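Speaker notes, Lâm Tô, March 18, 2018

Start slowly. Thank the Vesport club for the invitation. My subject is the throw-in, and why we lose the ball from it so often.

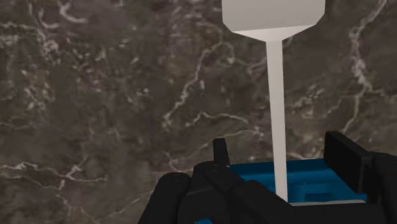 Since December I watched 24 youth matches in Prarnusthorpe. Most players throw too fast — they look only at one teammate. Pause.
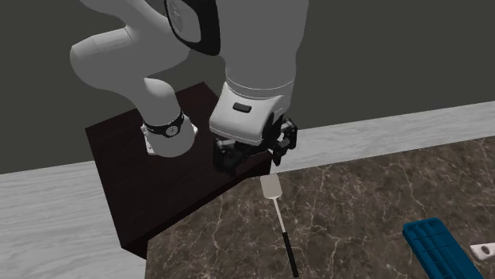
Can a player be offside directly from a throw-in?
The rule says a player cannot, so send one forward early.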